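Stemley sent their revised quote for the two-arm cell on 19th July and I have been grumbling at it since. It has gone up by 17 per cent, and nobody at their end seems to think that needs a sentence of explanation. The arms are the same. The grippers are the same. What has grown is a line called 'integration support', billed by the hour, with no ceiling on it.

My worry is the cables. Selling me an arm that shifts boxes is easy enough. Our work is leads and connectors, floppy stuff that never lies the same way twice, and I want to know what we pay for when a job goes wrong – spare fingers, new cable, somebody's time. The quote allows for 7 sets of fingers a year. Where did that come from?

Red cable work, two arms to a table:
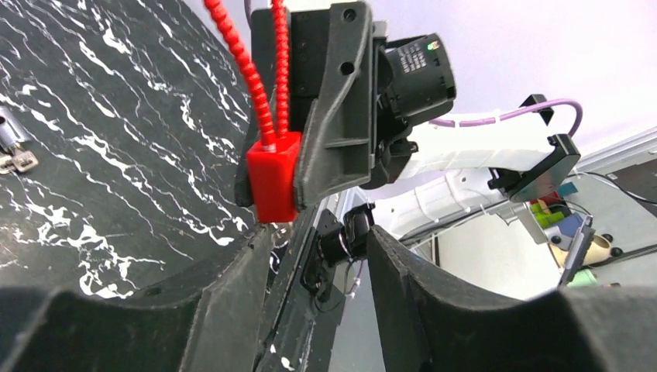
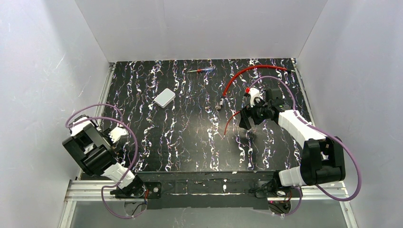
Nuala Buckley wrote in after my last post to say I was looking at the wrong column. In her view the arms are the cheap bit, and the money goes on fixtures and on the hours spent setting up each new part. She would sign for one cell in March, keep the second off the budget until the first had done a full quarter, and refuse any support line without a cap.

I agree about the cap. I'm less sure about March, as De Graaf still haven't priced the same job and their last estimate took 19 days to arrive. Until I have both on the desk I'm not signing anything, and Stemley can ring as often as they like.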